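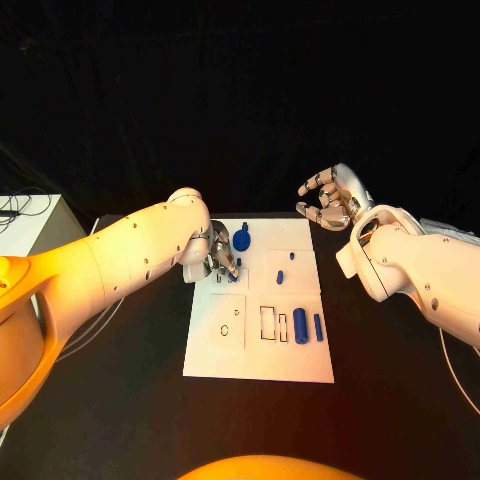
June
By Darcy Costigan, Grasgate robotics club

Hi Yolanda,

Quick one before the term gets away from me. We're well into the sorting task now – the kids are working on getting the blue parts onto their outlines on the white sheet, with two arms sharing the table. The thin rod is the one everybody dreads. It's fiddly, and Ruby-Lee wants a whole session on it, so she's getting one.

Money first, I suppose. We've spent $1413 of your $2104, nearly all of it on fingertips and cabling. I'd like to keep the rest for the Sirness meet, if that's okay with you.

We have 9 students signed up, two more than in the spring. Romana has taken over the code for the left arm and rewrote the part that decides when to let go (I only understood half of it!). Delwyn is still fighting with the right one – it stops short of the sheet some days and we haven't found out why.

Could you send me the travel form for Sirness? I can't find mine anywhere.

Thanks so much,
Darcy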